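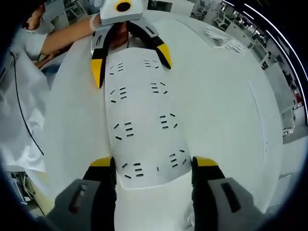
Remmont Tabletop Pairs – README

What this is

Remmont is a collection of two-gripper tabletop demonstrations, recorded by people holding the grippers themselves. There are 548 episodes in this release. We built it to train policies that have to use two hands on ordinary things: sheets, panels, cables, power strips, small objects that slide when you don't want them to.

We're really happy with how this batch came out. The first collection we did (the old Jarkham set, if you still have a copy) was mostly pick and place, and models trained on it got very good at picking and placing and very little else. Remmont has a lot more holding, steadying, handing over and waiting for the other hand, and that makes it far more fun to work with.

Task families

There are 3 task families, and each episode belongs to exactly one.

flat – Spreading, lining up and pressing down sheets and panels. White on white shows up a lot here. It's hard on depth estimates and we wanted plenty of it.

cord – Power strips, plugs, adapters and loose cable. The goal is usually to bring the strip to a given angle or gather the cable on one side of the table.

mixed – Anything that combines the two, plus short free-play episodes where the operator was only told which objects to use.

The cord family is our favorite. Cable never lands the same way twice, so even operators who had done the task all morning kept finding new ways to go about it. You'll see people push a coil with the outside of a finger, pinch it low near the plug, or lift the whole loop and let it settle. All of these are kept. Please don't filter for the "clean" ones before you've tried training on everything – in our runs the messy episodes helped with recovery after a slipped grasp.

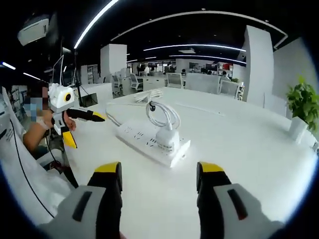
How episodes were recorded

Each gripper has its own camera, so the views are wide and curved and the fingers sit at the bottom. The yellow fingertips make a handy landmark if you want to check finger opening against the logged width.

Before a session, both grippers are closed fully and opened fully, and that motion is saved as a separate calibration clip. Operators then get a one-line prompt and start when they're ready. We didn't script the path or the speed. An episode ends when the operator holds both grippers still for a moment.

Faces are blurred in the released video. The blur is applied per frame and can flicker on fast turns.

Layout

Episodes are grouped by family, then by session. Inside an episode folder you'll find 4 files:

left.mp4 – left gripper view
right.mp4 – right gripper view
track.csv – gripper poses and finger widths, one row per video frame
note.txt – the prompt, plus anything the operator wanted to add

Do read the notes! Some are blank, but others say things like "lost the corner, grabbed it again," and those lines turned out to be great labels for a small failure detector.

"Left" and "right" mean the operator's hands, whichever way the operator was facing.

Loading

The Lammers loader reads this layout directly. Point it at the top folder and pick a family, or leave the family out to get all of them. If you write your own reader, use the time column in track.csv to line up the two videos. Don't assume frame zero matches in both.

Known problems

Pose tracking drifts when a gripper stays close to a blank white surface for a long time. This mostly hits flat. Rows where the tracker reported low confidence have a 1 in the last column.

A few cord episodes start with the cable already moved, where the operator began a little before the recording did. They're listed in early_start.txt.

Everything was shot indoors under bright ceiling lights. Expect a drop if your robot works near a window. The next set, Kanska, is planned for February and will have more rooms and more kinds of light.

Changes

v3 – Fixed swapped left and right files in two mixed sessions. Added the low-confidence column.
v2 – Added notes.
v1 – First release, flat only.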